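Bench Inspection, Desktop Assembly Area - Checklist with Comments
Sadowski Refurbishing, Flemlow building, bench 2
Walked 2021-06-13
Marks used: OK, FIX, LOOK AGAIN

Last time I handed in one of these with only ticks on it and was told it lacked detail. Detail follows.

1. Walkway and access

1.1 Walkway clear to 40 inches: OK. It narrows by the supply cabinet, where the recycling bin has settled in like a houseguest. Moved it back. It will return.
1.2 Fire extinguisher reachable, tag current: OK.
1.3 Exit sign lit: OK. The hum it makes isn't on this form, so I have no box for it.
1.4 Floor free of dropped screws: FIX. Sweep at end of shift, including under the stool. Screws know about the stool.

2. Power and grounding

2.1 Ground cord attached at both ends: OK. In April it was attached at one end, which made it a string.
2.2 Wrist straps tested before use: LOOK AGAIN. The log has a check mark for every day in June, including the ones that haven't come yet. I admire the confidence. Please start a new sheet.
2.3 Power strips not chained: OK.
2.4 Case unplugged before it is opened: OK. Holding down the power button afterward is still required, even if you're in a hurry.

3. Parts and work surface

3.1 Case on its side, open side up, nothing leaning on it.
3.2 Parts tray flat on the slats and clear of the case rim.
3.3 Memory handled by the edges only.
3.4 Small parts put back in their own holders.

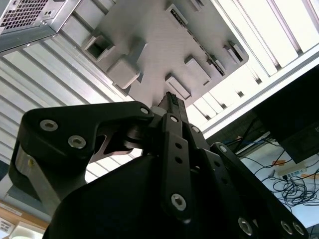
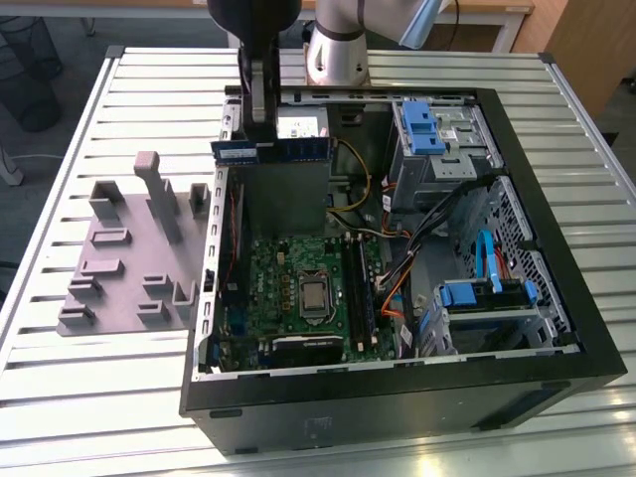 3.1 gets an OK. The slatted top is good for bolting things down and very good at swallowing washers, so anything smaller than a dime goes in a lidded cup. The cups are from Jilten and come with lids. We have the cups.
3.2 is LOOK AGAIN. Push the tray down at all four corners before the first part comes out of it, and again if anyone has bumped the bench.
3.3 is LOOK AGAIN. Gold contacts do not need a thumbprint to tell them whose they are. Open both latches, line up the notch, press evenly. If it won't seat, turn it around before you try being stronger than it.
3.4 is FIX. I'd like the holders labeled. The present system is that everyone remembers, and everyone remembers something different.

4. Cables inside the case

4.1 Loose leads tucked away from fans: OK on the units I opened.
4.2 No pinched insulation at the case edge: OK. Run a gloved finger along the rim before closing up. The gloves are in the drawer marked TAPE.
4.3 Drive cables seated: LOOK AGAIN. One had been pushed in just far enough to look finished.

5. Paperwork and supplies

5.1 Unit count matches the shelf sheet: OK. Sheet says 324, shelf says 324. I counted twice out of disbelief.
5.2 Wipes in stock: OK. There are 600, in one carton, on the top shelf, above the sign that says no heavy items on the top shelf.
5.3 Flindcombe order form filed: FIX. It was under the coffee maker.

Fixes are due before the next walk. The new strap log goes on the hook by the door, and the pen stays on its string.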